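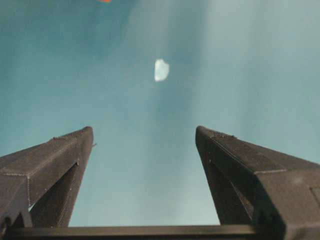

I have been wanting to write about small things for weeks now, and December 18, 2019 is the day I finally sat down with a cup of tea and did it. By small things I mean the pebbles, chips, beads, buttons and odd little bits that end up in the bottom of every drawer and coat pocket I own. I love them! I always have. And this winter I decided they were going to be sorted at last.

It started with a jar. My big jar of bits came home with me from the beach at Merngate years ago (it was a pickle jar, and if you get your nose right in there it still is) and it had gotten so full that the lid wouldn't turn. So I tipped the whole thing out onto a towel one evening and just about lost the rest of the night to it. Sea glass, broken shell, a doll's shoe, beads from a necklace I wore to pieces in college. I had forgotten half of it.

My best discovery so far is color. I used to sort on the bare kitchen table, which is a sort of speckled beige, and everything pale just sank into it. Then I tried a plain teal background and wow, what a difference. White pops right out at you. Orange and red look like they've been plugged in. If you do any kind of sorting at all, beads or seeds or puzzle pieces, please try it, you will be so happy. Go for something plain, with no pattern, because even a tiny print makes your eyes tired after a while.

I do one color at a time, white first. White is the hardest, so I like to get it done while I'm fresh. There is white that's really cream, and white that's really gray, and then the bluish kind that I can never decide about. I put all of those in a saucer and argue with myself later.

For storage I'm using the little Ovlow tins, the ones with the flat lids that stack. I bought a pack of 100 thinking that was plenty, and then my buttons alone took 70 of them (I know, I know, but they're sorted by size AND by number of holes and it's beautiful). The labels are just masking tape and a pen. I tried printing some and the ink smeared, so back to the tape I went.

Still to do: the shells, which need a good rinse, and a bag of mixed beads from the Marchal flea market that I haven't even opened. The tag says 200 pieces. It feels like more! I'm saving it for January, when it's dark by dinner and there's nothing on, and I'll put up a post when it's all in tins. If anybody knows a good way to get old glue off the backs of flat glass beads, leave me a comment. I've tried warm soapy water and it only made them slippery.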